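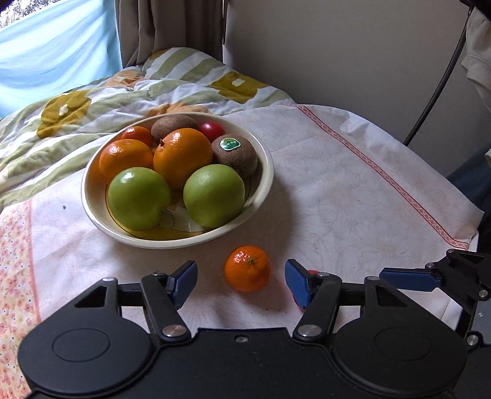
Clotilde Arnaud

Lamstead Orchard Names, data card

Version 6. Last edited Sat 2 September.

Summary

Lamstead is a table of fruit variety names as they appear in printed nursery lists, with the spellings matched to one another. It covers apples, pears, plums and citrus. Each row is one name in one list. A variety that is sold under four spellings in four lists has four rows and one shared variety key.

The table was made for looking up names. It holds no data on yield, taste, disease or price.

Files

names.csv: one row per printed name
varieties.csv: one row per variety key
lists.csv: one row per source list, 27 in total
changes.txt: edits by version, newest first

All files are UTF-8 with Unix line endings. Fields are separated by commas and quoted only where the value contains a comma or a quote mark.

Fields in names.csv

name_id: integer, stable between versions. Deleted numbers are not used again.
name_printed: the name exactly as printed, including accents, hyphens and obvious misprints.
name_folded: lowercase, accents removed, hyphens turned into spaces.
variety_key: links to varieties.csv. Empty if no match was made.
list_id: links to lists.csv.
page: page number as printed. Unnumbered pages are counted from the last numbered one and carry the suffix u.
match_level: see next section.

Match levels

Level 2: the list gives a synonym or a parent that settles the match.
Level 1: the match rests on spelling and fruit type alone.
Level 0: no match. variety_key is empty.

Level 1 should be treated with care for citrus. The words mandarin, tangerine and clementine are used loosely in the older lists, and several sellers switch between them from one page to the next. Where a list uses two of these words for what is plainly one entry, both are kept as separate rows with the same key. Oranges are less of a problem, apart from the blood oranges in the Hermans list, which are given by color and size only and are nearly all level 0.

Sources

The lists fall into two groups. The Borkville group was typed by hand from paper copies and checked once against the originals. The Prorkodberg group was scanned, run through text recognition and then corrected. Errors in the second group are mostly confusions of rn and m, and of l and 1. If you find one, send the name_id and the correct reading.

Known problems

Names broken across two lines were joined without the hyphen. In 99 rows it is unclear whether the hyphen belonged to the name. These have the value "hyphen" in the note field of names.csv.

Apple rootstocks are included in two of the lists and left out of the rest. They can be removed by filtering on type = rootstock in varieties.csv.

Sorting on name_folded puts names beginning with "The" under T. This was left as is so that older scripts keep working.

Use

Free to copy and change with credit to the author. Give the version number when you cite the table, as variety keys were renumbered between versions 5 and 6 and the old keys no longer resolve.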